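Right, it's finally happening. A thread on why I have become completely obsessed with restoring old armchairs, and what I've learned about webbing, horsehair and my own patience. Long one, get a brew on!

1/ It started in February with a chair from a house clearance. The listing said "tired but comfy". It was tired. It was in no way comfy. You sat down and kept going until your knees were level with your ears, and I loved it straight away.

2/ The first job is stripping it, and you'll want to rush this. Please don't! Take a photo every time you lift a layer. I took 895 on that first chair, which my phone did not thank me for, but when I couldn't remember how the inside arm tucked under the rail I had it from every angle.

3/ Staples. So many staples. Whoever covered mine last went at it like they were paid per staple. I use a Griletti lifter with a short curved blade and a pair of old pincers, and I wear goggles since one pinged off my forehead. Put a sheet down or you'll be finding them with your socks for weeks.

4/ Under the staples were tacks, and under those were older tacks. Three lots of fabric on top of one another: brown cord, then a mustard weave, then the loveliest faded floral you've ever seen, still bright where it had been folded under. I kept a square of each and they're pinned above my bench.

5/ Webbing next! This is the bit that holds you up. You tack one end, pull it tight with a stretcher (mine's a wooden bat with a slot in it, dead simple), tack the other, then weave the cross strips through. It should sound a bit like a drum when you tap it. Mine sounded like a damp cardboard box the first time so I took it all off again.

6/ Second time round, a drum! I made everyone in the house come and tap it.

7/ Shape matters more than I ever realised. I used to walk into a room and see "a chair". Now I'm looking at how the arms meet the back and how far the seat is off the floor. My favourites are the low boxy ones with round arms, in green if at all possible. Bare boards, plain wall, a lamp next to it, and I'm happy for the evening. 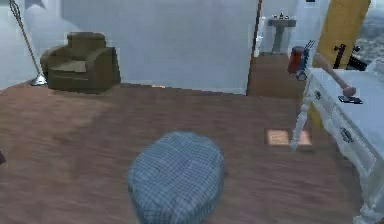 How much fabric do you need for an armchair?

Five to six metres of plain cloth covers most of them. Go up a metre for anything with a big pattern, as you lose a lot getting the repeats to line up on the back and seat.

8/ Fabric is where the money goes, so look for roll ends. I got a wool blend from Sugawara for a third of the full price, only because there was a pulled thread near the edge, and that bit ended up underneath anyway. Order a sample first and sit it by the window for a day. Colours do strange things after teatime.

9/ Check the rub count as well. It's how many rubs the cloth takes in testing before it wears through, and for a chair that gets used every day you want a good high number. Gorgeous thin cotton is for cushions. I learned that on a footstool and I'm still a bit sore about it.

10/ Foam or horsehair? I've done both now. Foam is quick and cheap, and hair is slow and smells like a stable, but oh, the feel of it. I washed mine in a pillowcase, dried it on the line and teased it out by hand over 16 evenings with the radio on. Would do it again tomorrow.

11/ Piping!! I put it off for ages and it's my favourite part. Cut your strips on the bias, use a zip foot, go slowly round the corners and snip the seam allowance so it bends. My machine is an old Bonum that weighs as much as the chair and it goes through four layers without a grumble.

12/ A few of you asked about the wood. Mine had wobbly back legs, so I knocked the joints apart, scraped off the old glue, reglued and clamped it overnight. Then Nadby wax on the legs, two thin coats with a soft cloth. Don't polish before the covers go on like I did, you'll only mark it and have to start over.

13/ For the bottom, black cloth tacked all round to catch the dust. It's the least exciting bit of the whole thing and I did a little dance when it was done.

14/ Next up is a wing chair, currently in the hall in about five pieces. The wings scare me. If anyone has a good way of getting the fabric smooth round that inside curve without a pleat, please shout, I'll be up with a cup of tea reading every reply!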